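Subject: Re: [wurport-residents] Dishwasher rebate, worth it?
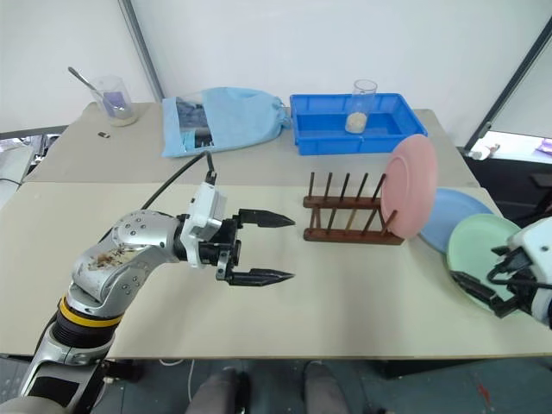 Dish rack with one pink plate in it.

I've read the Vengate flyer twice now and I'm still not sold. Replying inline so I don't lose my place.

> The rebate brings the unit down to $229 installed, and Vengate
> says a household our size would save $196 a year on water and
> power compared with washing by hand. So it pays for itself
> in a bit over a year. I can't see the catch.

The $196 is the catch. Read the small type on the back. They assume whoever is at the sink leaves the hot tap running the entire time, twice a day, all year. Does anyone do that? I fill the basin once after supper, wash the glasses first and the pots last, rinse in a second tub and put it all in the rack. My whole water bill for last year wouldn't leave room for a saving that size.

They also compare it with a full machine, every load. I live with one other person. We'd either run it half empty or leave porridge bowls sitting in there for two days, and then you have to rinse them before they go in anyway. I'd like to see that rinse in somebody's sums.

> Plaltance did a trial in the Lemieux building and people
> were very happy with it.

I asked for the write-up. What I got was a single page. It had 11 households in it, all of whom had signed up because they wanted a dishwasher. Of course they were happy. It says nothing about what their bills did before and after, and the trial ended in January, so it ran over the holidays when everybody has company and a mountain of plates. If there's a longer version I'd be glad to read it, but please send the thing itself and not another link to the sign-up form.

> Even at the regular price of $1,196 they last for ages, so
> you can't really lose.

How long is ages? The flyer doesn't say. The warranty covers parts for two years and labour for one. My last machine, in the old place, went in its fourth year with a dead pump, and the repair quote was more than half the cost of a new one. I took it out, put a shelf in the gap and now I keep the good pots there. I'd lose that cupboard again, and in these kitchens that's no small thing.

"Installed" needs a closer look too. It covers a standard hookup. Most of the units on our side have the old shut-off valve under the sink, and I'd bet my lunch that counts as extra. Has anyone had a price for that in writing?

I'm not against the machines. If you've got three kids or sore hands, get one and enjoy it, and the rebate is real money off. I just don't like being told it's free when the numbers only work for someone who washes dishes under a waterfall.

What I'd find useful, if anyone on the list already has one: your water bill from the year before and the year after, same number of people at home. Even two or three of those would tell us more than the flyer does. Send them to me off-list if you'd like to keep your details private and I'll post the totals with nothing else attached.

Also, whoever has the big recycling bin from the side door, could it please go back.

Unit 4, upstairs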